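Snacks, claims and evidence
Notes to go with session 11 - for students who were there and for those who were not

These notes cover most of what I said and a few things I ran out of time for. They do not replace the reading. The two set chapters are on the shelf under Hofstetter, and you will need the second of them for the written exercise at the end.

1. Where we got to last week

We finished on portion sizes, and with a fairly grumpy discussion of who decides them. I want to pick that up again, because several of you wrote in your responses that portion size "has been shown" to cause overeating. I put a line under the word "shown" every time it came up. It is a big word. What has been reported, many times, is that people given more food at a single sitting tend to eat more of it at that sitting. Whether they then eat less at the next meal, or the next day, is a separate matter, and a good deal of the work stops before it gets there.

Keep the two apart in your essays. "Ate more at lunch" is a measurement. "Overate" is a judgement about what they should have eaten, and someone has to supply the "should".

2. The idea that we eat with our eyes

Everybody has heard this. It is on tea towels. The claim, put plainly, is that how food looks changes how much we eat of it and how much we like it. Put that plainly it is hard to argue with. Most of us would not fancy blue gravy. The trouble starts when the claim is made exact, and someone says that a smaller plate will cut your dinner by such-and-such a share, or that a red bowl will put you off crisps.

Plate size is the one you will meet most often. The usual explanation is that a given amount of food looks like more on a small plate and like less on a large one, so we serve ourselves by how full the plate looks. It is a neat story and it may be partly true. My doubts are these.

First, serving yourself and eating are different acts. Some studies measured what people put on the plate and wrote about it as though it had all been swallowed.

Second, people in a study know they are in a study. If you hand me an unusually tiny plate in a university building I am going to wonder about the plate.

Third, the results do not agree. Some groups find an effect, some find none, and a few find it going the other way. When that happens you are allowed to say "we don't know yet". You are not obliged to pick the side with the better diagram.

Rupert Hofstetter is fairer to the plate work than I am, and you should read him before you take my word for it. His argument is that the effect is small but real for self-served food and close to nothing when someone else does the serving. I think he leans too hard on one canteen study, the Trindberg one, where the plates were swapped in February and the menu changed in the same fortnight. He does mention the menu. He mentions it in a footnote.

3. Small food

A related claim is about the size of the pieces. Cut the same biscuit into four and, so it is said, people eat less biscuit. The suggested reason is that we count pieces more readily than we judge weight, so four bits feel like more than one whole.

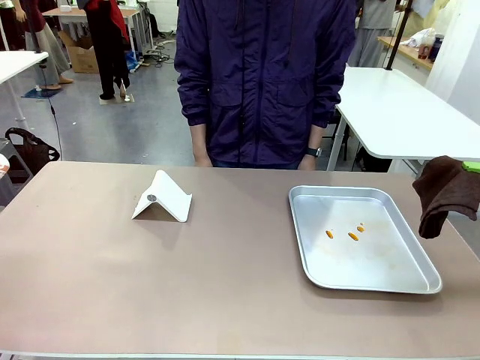
Fig. 1. Three small orange pieces in a silver tray. How much food does this look like?

I asked that question in the lecture and the answers ran from "nothing" to "a taster". Fine. Now ask what your answer was based on. Was it the number, the size of the pieces, or the space left over in whatever they were served in? You cannot tell from your own reaction, and neither can an experimenter who changes two of those together. This is the single most common fault in the small-food work. The number of pieces goes up, the size of each piece goes down, the spread across the dish gets wider, and then one of the three is given the credit in the title.

In-ho Cho's design, which I went through on the board, tries to pull them apart. Each person gets one of several servings. In some the weight is the same and the number differs. In others the number is the same and the weight differs. In a third set both are held steady and only the spacing changes. It is more work and it needs more people, and the answer that came out was rather dull: weight mattered most, number mattered a bit, spacing hardly at all. I like dull answers. They are harder to sell, so there is less reason to fiddle them.

Even so, note the limits. The servings were all sweet. Everyone ate alone. The session was at 3 in the afternoon, when some had eaten lunch and some had plainly skipped it, and hunger was asked about on a form at the end, by which time they had been fed.

4. Light, crunchy and gone

Puffed snacks get their own section because of the amount of nonsense written about them. You will have read that they are "designed" to melt away so that the brain loses track of how much has been eaten. Two separate things are tangled up here.

The sound part: foods that need little chewing are, on the whole, eaten faster, and eating faster tends to go with eating more. The evidence for this is better than for plate size. It comes from several kinds of study and it holds up for soft foods as well as airy ones.

The shaky part: the bit about the brain being fooled. Hardly any of the people repeating it have measured a brain. It is a story laid over the eating-speed result, and the eating-speed result does not need it. If I can get through a bowl in a short time, I may simply be done before fullness arrives. No trickery required.

You will also see it said that air makes a snack "less filling". Compared with what? By weight or by volume? A large bowl of something airy can weigh very little. If one study gives people equal bowls and another gives them equal weights, they will reach opposite conclusions and both will be correct about their own bowls. When you read a paper on this, find out which they did before you read the discussion. If you can't find out, be suspicious.

5. The Kendby leaflet

Several of you asked about the leaflet I handed round and took back. It is the one from Kendby with the figure of 71 per cent on the front: "71 per cent of people snack without noticing". I would like you to think about how you would ever find that out. If they did not notice, they could not have told you. If somebody watched them, then the watcher noticed, and what we have is a comparison between a watcher's record and a person's memory, taken at some later time. That might be worth doing. It is not what the front of the leaflet says.

I wrote to ask where the figure came from. The reply said it came from "a survey of snackers". There were 19 of them. You may want to work out for yourselves how you get 71 per cent of 19 people, because I have tried and I end up with a part of a person.

This is a habit worth having, by the way. Whenever you see a percentage and a group size, multiply. It takes a moment and it will catch more bad numbers than any amount of statistics.

6. What I would accept

I was accused on Sunday, by a member of my own family, of not believing anything. So, for the record, I am reasonably happy with the following.

People given more tend to eat more at that sitting.
Food that is quick to eat is often eaten in larger amounts.
What other people at the table are doing makes a difference.
People are poor at remembering what they ate, and worse with small items than with meals.

I am not yet happy with plate colour, plate size as a cure for anything, or any sentence with "trick your brain" in it. The Bastos review, which is on the list, takes a kinder view of plate colour. Read it with the group sizes covered up and then again with them showing, and see whether your opinion moves.

7. Written exercise

Choose one claim about how the look of food affects eating. It can come from a newspaper, a packet or a parent. Then write up to two pages on the following.

What exactly is being claimed? Put it in one sentence that could turn out to be false.
What would you have to measure, and when?
What else would change at the same time, and how would you hold it still?
What result would make you give the claim up?

Most people skimp on the last of these - please don't. If no result would change your mind, say so, and then we can talk about why you are calling it evidence.

Hand it in at the office by the usual time. If you use the Korniditz data, say which version, as the earlier one has a column in the wrong place and I have marked too many essays built on it.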